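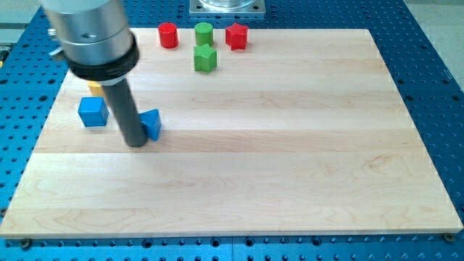
Build Night Handout 4: Pushing Things Around
Gourlay Workshop, Budport
04/09/2025

Okay, welcome back! Last time we got the arm moving and everybody went home happy, so tonight we make it useful. Well, sort of useful. The job is sorting shapes by color with nothing on the end of the arm but a plain rod. No fingers, no suction. You'd be surprised how far you can get by shoving.

I'm going to assume you still have your notes on homing and the stop button. If you don't, borrow a neighbor's before you power anything up. Please.

Why a rod?

Grabbing is hard. You have to know where the block is, which way it's turned, how wide to open, when to close, and whether you really got it. With pushing you need a start point, an end point and a height, and that's pretty much the whole command. I spent most of November fighting a gripper on my kitchen table at home (my family was very patient) and then got more done in one weekend with a rod.

The catch is that a pushed block doesn't always go where you push it. Hit a cube square in the middle of a face and it slides nicely. Hit it near a corner and it spins. A cylinder standing on end will wander off to one side if you're even a little off center, and if you push too high it just falls over. Stars are the fun ones! A round rod can settle into the notch between two points, and then the star rides along almost like you're holding it. Push on a point, though, and it twists away from you.

Setting the board

We use a maple board on top of the blue table so the blocks have something smooth to slide on and don't catch in the holes. Check that it's snug before you start. If the board creeps, every position you saved is wrong, and you'll spend an hour blaming your code (ask me how I know). Wipe it down too. Sawdust from the other side of the shop gets everywhere, and a gritty board makes the blocks stick and jump.

Setting the height

This is the step people rush. You want the tip low enough to push the block near its bottom and high enough that it isn't dragging on the wood. I use 3 mm above the board. Jog down slowly, slip your gauge under the tip, and stop when you feel it just barely grab. Do that at all 4 corners, not only the one closest to you! If one corner comes out different, the board isn't sitting flat, so lift it and look underneath.

Write the four readings on your sheet. We'll use them next time.

Speed

Start at 35 mm per second. I know it looks painfully slow. Leave it there until you've done a full sort without losing a block, then bump it up a little at a time. Go too fast and the block keeps sliding after the rod stops, and your nice neat pile turns into a mess.

Between pushes, always lift, travel, then lower. Don't swing across the board at pushing height or you'll plow right through whatever you already sorted. Put a pause of 3000 milliseconds at the top of each lift while you're testing. It gives you time to see where the rod is headed next and hit stop if you don't like it.

The exercise

1. Put out a handful of blocks in mixed colors and shapes. Leave gaps between them.
2. Pick a spot on the board for each color and save it as a named point.
3. Push one block at a time to its spot. Take the ones nearest the goal first so they don't end up in the way.
4. When two blocks touch, try to split them by lowering the rod beside the gap and nudging one away. Don't come down on top of them!
5. Run it again with the blocks moved, and note which pushes went wrong and where the rod made contact.

Step 4 is where most of the cussing happens. Sneaking the rod in between two blocks takes a good height and a slow approach, and the triangles are fussy because their faces slope. Come at one from a flat end if you can.

For next time

Bring your corner readings and your list of bad pushes. We'll start on the Sodania script, the one that works out the contact point for you, and if there's time we'll look at curved pushes. Board goes back on the rack when you're done, blocks in the tub, and last one out turns off the compressor.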